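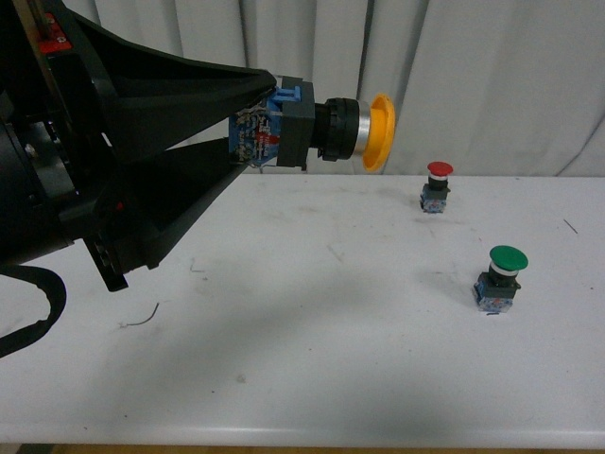

Bench Jeweler and Order Finisher, Full Time

Nurgate Jewelry, Menelow
Posted July 31, 2023

Nurgate makes personalized necklaces, bracelets and keepsake pendants in stainless steel and sterling silver. Most of what we sell goes out as a gift, with a name, a date or a short line engraved on it. We sell through our own website and through gift shops that carry our memorial and graduation lines. We are looking for one person to join the finishing bench at our Menelow workshop.

The job is to take engraved blanks and turn them into finished pieces that are ready to ship. You will work from printed order tickets. On a normal day the bench finishes almost 200 pieces, shared among the people on shift. In the weeks before Valentine's Day and Mother's Day it is more than that, and overtime is available.

What you will do

Check each engraved blank against the order ticket for spelling, date format and font.
Open and close jump rings, attach clasps, and fit charms in the order shown on the ticket.
Cut and knot nylon and waxed cotton cord to length.
Polish stainless steel and silver pendants on the wheel and by hand.
Set small flat-back stones in birthstone pieces.
Card, box and label finished orders.
Log scrapped blanks on the sheet at the end of the bench so they can be re-cut.

You will sit for most of the shift. Benches and chairs adjust for height, and each bench has its own lamp and magnifier. Polishing is done in a separate room with extraction, and we supply masks, aprons and eye protection.

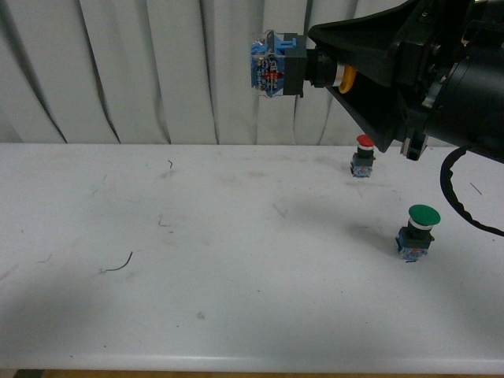 Repairs are a smaller part of the work. Customers send back pieces with broken clasps, stretched rings or worn cord, and we fix them under our repair policy. You will handle these in the afternoon once the day's new orders are boxed. Some of these pieces are many years old and cannot be replaced, so they need to be kept with their paperwork at all times.

What we are looking for

At least one year of paid work at a jewelry bench, or a finished course in jewelry making with samples you can show us. We will also look at people who have sold their own handmade jewelry for a while, if the samples are good.

You should be comfortable with pliers, a flex shaft and a polishing wheel. You should be able to read an order ticket in English and catch a misspelled word before the piece goes in the box. Soldering is useful but we can teach it. You do not need to know how to run the engraving machines – that is a separate job.

Please note that we work with nickel-bearing steel in some of the older lines. If you have a nickel allergy, tell us when you apply and we can talk about which tasks would suit you.

Hours and pay

Monday to Friday, 7:30 a.m. to 4:00 p.m., with a half-hour unpaid lunch and two paid breaks.
Starting pay is $22 an hour. Pay is reviewed each February.
Overtime is paid at time and a half and is always by sign-up.
Health insurance starts after the first full month. Paid vacation is two weeks in the first year, plus public holidays.
Staff discount on all Nurgate pieces, including custom engraving.
There is a $2000 bonus, paid once you have been with us a full year.

The first 3 months are a training period. You will start on cord and clasp work, then move to polishing, and then to stone setting. Pay is the same during training.

Getting here

The workshop is on the second floor of the Venkataraman Building in Menelow, behind the post office. There is an elevator. Parking in the rear lot is free for staff, and the bus stops at the corner. Bikes can be left inside the loading door.

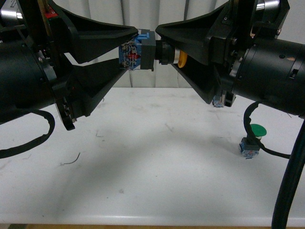

How to apply

Send a resume and photos of up to six pieces you have made or repaired. Tell us briefly what you did on each one, especially if somebody else did the casting or the stone work. Phone photos are fine as long as we can see the clasp and the back of the piece. A cover letter is optional.

Apply through the Jobs page on our website. Paper applications can be dropped off at the workshop on weekdays before 3:30 p.m. – please put them in an envelope marked "Finishing bench."

If we would like to meet you, we will invite you to a paid bench test. It takes a morning. You will finish a small batch of sample orders with our tools and materials, and have time to ask questions and see the workshop. You may bring your own pliers if you prefer them.

We reply to every application, including those we turn down. The posting stays open until the job is filled. Agencies, please do not contact us about this opening.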